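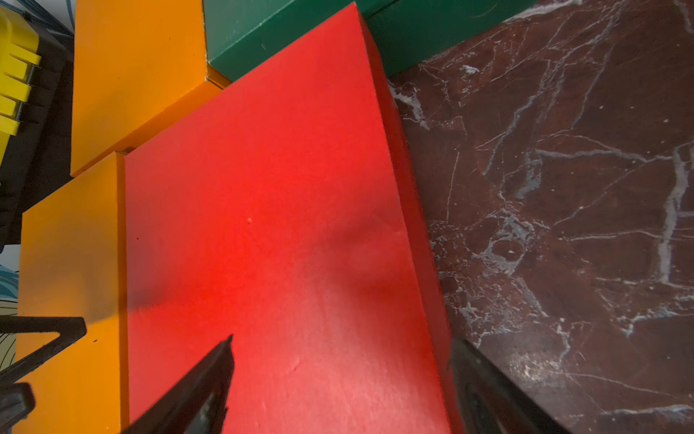
Haushalt & Werkstatt | Ordnung schaffen

Können Maschinen uns endlich das Aufräumen abnehmen? Die Frage bekomme ich ständig, seit ich im Mai auf der Haushaltsmesse in Pramullow war, und meine Antwort ist ein fröhliches »Jein«! Schachteln greifen, das geht inzwischen. Zwei Finger links und rechts, zudrücken, fertig – solange die Kanten gerade sind und daneben genug Platz bleibt. Bei weichem Zeug (Socken, Geschirrtücher, der ewige Knäuel Ladekabel) wird es dann schnell zäh.

Bei Urka haben sie mir erzählt, dass ihr Greifarm für 42 Kartons 70 Minuten braucht. Ich schaffe das in 8, und dabei telefoniere ich noch mit meiner Schwester.

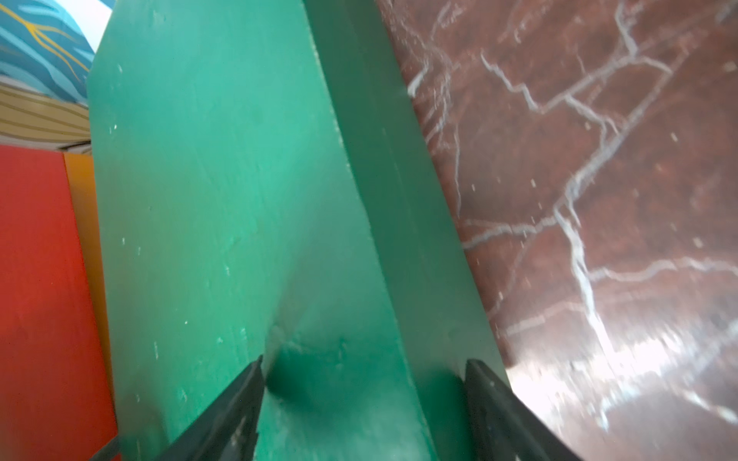

Trotzdem habe ich mir von den Maschinen ein paar Sachen abgeschaut:

- Zwischen den Stapeln eine Fingerbreite Luft lassen.
- Farben nach Inhalt vergeben, eine Farbe für Nähzeug, eine für Schrauben. Ich nehme matten Lack von Ollitz.
- Auf poliertem Stein Filz unterkleben, sonst rutscht alles und es gibt Kratzer.
- Schweres nach unten (ja, ich weiß, aber schaut mal in euren Keller).

Den kleinen Sortierer von Kariuki für 673 Euro habe ich übrigens stehen lassen. Fürs Geld baue ich mir lieber ein ordentliches Regal!

Drucken | Per E-Mail senden
42 Mal geteilt | 8 Kommentare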